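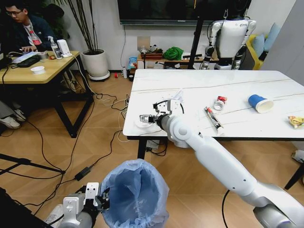 Robots for Small Spaces, Unit 7 handout: Looking at a kit before you buy it

Sasville Evening Program, July 15, 2019

Okay, so last time we did motors and I went way over, sorry. This unit is the shopping one. We're going to take a single product, the Sedero two-arm tidy-up kit from Brarkby, and go through it the way I'd want you to go through any kit somebody is trying to sell you. I've had one on loan for 14 days, so most of what follows is my own notes with the grumbling turned down a bit.

What you get for the money

The price I was quoted is $1,880 for the teaching bundle. That's two arms, 2 grippers, the power supplies, the cables (so many cables!) and a license for the software, which is called Pascu. You don't get a table, a bin or a computer. Read that line on the order form twice, because the brochure makes it all look like one happy package. Shipping is extra and the arms come in separate boxes.

The job it's sold for

Clearing a table. Pick up a thing, carry it over to the trash, let go, come back. It sounds like a baby task and I love it for teaching, because every object is a different problem. Think about what ends up on a table in a shared room:

Paper cup on its side. Round, light, rolls if you nudge it. Squeeze too hard and you crush it, although if it's headed for the trash who cares.

Flat lid or little plate. My favorite troublemaker. Two fingers coming straight down have almost nothing to grab. Most people end up sliding it to the edge of the table so a finger can get underneath.

Snack wrapper. Changes shape every time you touch it. Easy to pinch, hard to let go of cleanly.

Tube of toothpaste. Easy to grab, and it isn't trash! So now the thing has to decide, and we're out of gripper territory and into software.

Roll of tape. Also not trash, and small enough that the gripper can hide it from an overhead camera.

Setting it up

Give yourself a whole afternoon. The quick start guide says 2 hours and I'm sure somebody at Brarkby can do that. I spent most of my first evening on cable routing. The lower joints swing out farther than you'd guess, so anything hanging near them gets tugged. Tape your cables down, leave slack at the base, and keep the power strips out of the walking path. Please don't skip this in lab.

Then there's the bin. Pascu wants to know where the rim is, and you teach it by hand, moving the arm to points along the edge and saving each one. Use a liner that's pulled tight over the rim. A floppy one catches on the fingers and then you get to do it all over again (ask me how I know).

What I liked

The grippers are the best part. They're simple, you can see how they work, and the finger pads come off with one screw. The stop button is big and it's where your hand wants it. Pascu lets you replay a run at half speed, and I used that constantly.

What I didn't

The manual is thin. The section on using both arms together is a page and a half, and one of the drawings is from an older version. I wrote to support about it and got a friendly reply saying a new manual is due in November. Spare pads only come in packs of 7, which is a weird number for a kit with two grippers. Also, the arms hum when they're holding still. It's quiet, but in a small room you'll hear it.

Would I buy it? For a classroom, yes, probably, if the manual shows up. For your own apartment, no, I'd save up or build something smaller.

For next class

Pick three things off your own kitchen table. For each one write down where two fingers should go, which way they should come in, and what you think goes wrong first. Drawings are fine, messy ones too. Then find one claim on the Sedero order form that you'd want to test before paying, and write out how you'd test it in our lab with the stuff we have. One page total. Bring it on paper, the printer in our building is out of toner again.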